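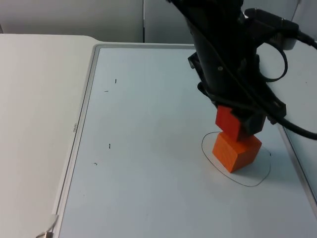 Posine cubes: orange and red-orange, with the marked board

Gallery page 1 of the Posine block set
Text by Trevor Heywood
Last revised March 2018

Two cubes from the set, one on the board and the other at its top face. The lower cube is bright orange and sits inside a drawn black outline; the upper one is a deeper red-orange and is tilted slightly, one corner down and to the left.

Introduction

This page covers the two warm-coloured cubes in the Posine set and the white surface they are used on. The set is listed in our stock book under number 2223. It was bought as plain wooden blocks and coloured afterwards in two batches, and the colours are the part of it that people ask about most. The notes below deal with size, colour, edges, the drawn outline, stacking and storage. The blue and green cubes have their own page.

Size and squareness

The nominal edge length is 40 mm for every cube in the set. We check new blocks with a caliper across all three pairs of faces before any colour goes on. A block that is out by more than half a millimetre on any pair goes into the spares tin and is used for colour tests.

Squareness matters more than size. A cube that is slightly small will still stack well on its neighbours. A cube with one face out of true will lean, and the lean adds up as the column grows. The check is simple: stand the block against an engineer's square on a flat surface, hold it to the light, then turn it a quarter and repeat for all the faces. End grain tends to be the worst, as the saw leaves it rougher and the sanding block rounds it over.

Colour

The orange is Vison water-based stain in two coats. The red-orange is the same product with the red added before the first coat, and it takes three. Both are sealed with a clear matt finish.

The two shades are close enough to be mistaken for one another under a warm lamp. The difference is easiest to judge with the two blocks near each other, on white, with the light coming from one side. Faces turned towards the light look paler and faces turned away look darker, so compare like with like. A shaded orange face set against a lit red-orange face is a poor test and has caused at least one wrongly sorted tray.

We keep a strip of painted card for each shade in the lid of the box. The strips are replaced when they fade. The blocks themselves fade too, though more slowly, and the red-orange goes first.

Edges and corners

Edges are broken lightly with fine paper, just enough to take off the sharpness. A heavy round-over looks tidy but reduces the flat area of each face, and it makes the edge of a stack hard to read from the side. Corners get one pass and no more.

Colour wears from the corners before anywhere else. Touch up with a small brush, let it dry overnight, then seal again. Do not dip the block. Dipping raises the grain on all six faces and the size check then has to be repeated.

The drawn outline

The black line on the white surface marks where the bottom cube goes. It was drawn freehand in thin ink and is an irregular ellipse, a little wobbly, and it does not meet quite cleanly near the upper right. The outline is a good deal looser than the cube, with spare space to the right and in front.

Freehand suits the purpose. The line shows an area, and any position inside it is accepted, at any angle of turn. In the photograph the lower cube is turned so that one upright edge faces forward, and that counts as correctly placed. A square outline drawn close to the block would ask for a set angle as well as a set place, and that is a different exercise. The sheet for it is numbered 3619 and is kept flat in the plan drawer.

A fine pen is better than a marker. Thick lines bleed at the edges and pick up on the underside of the blocks, where they leave grey smears on the orange. If a line has to come off, use a damp cloth with a drop of washing-up liquid and dry the surface before anything is put back on it.

Stacking two cubes

The usual exercise with this pair is orange at the bottom and red-orange on top. The order is fixed by the task card and is not a matter of strength or weight.

A few points on technique:

Hold the upper cube by two opposite sides, leaving the bottom face clear.

Bring it in from above. Coming in from the side tends to push the lower cube across the board.

Level it before letting go. A cube released at a tilt lands on an edge or a corner, and the lower one may turn under it.

Let the faces meet fully, then release both sides together.

The stack does not need to be in perfect register. With blocks of this size the upper one will stand with a fair overhang, provided its centre stays over the face below. The marking scheme accepts any overhang that stands unaided. Twist between the two is ignored - only the order, the outline and the standing are scored.

A sealed face slides more easily than a bare one. If the blocks feel slippery, wipe them with a dry cotton cloth. Wax polish should be kept well away from this set.

The surface

White was chosen for contrast with the warm colours, and it suits the blues as well. Yellow does less well on it, and the yellow cubes are used on the grey Sirko mat instead.

The surface should be flat and level. Test it by setting a marble at the middle and watching for drift. Crumbs and grit are the usual cause of a rocking block, and a soft brush deals with both. Scouring pads leave a dull patch that shows under side light.

Storage

The cubes go back in the Plisix tray, one colour to each row, with the number side down. The lid does not lock, so the tray is carried flat. Keep it off the radiator shelf. A spell of dry heat in our first winter with the set opened a split along the grain of one block, which now lives in the spares tin with the undersized ones.

Full repaint is due each June. The old finish is taken back with fine paper, the sizes are checked again, and the colour goes on as described above. Small wear between repaints is left alone unless it reaches the middle of a face.

Related pages

Blue and green cubes
Yellow cubes and the grey mat
Task cards, two-block and three-block
Outline sheets, loose and close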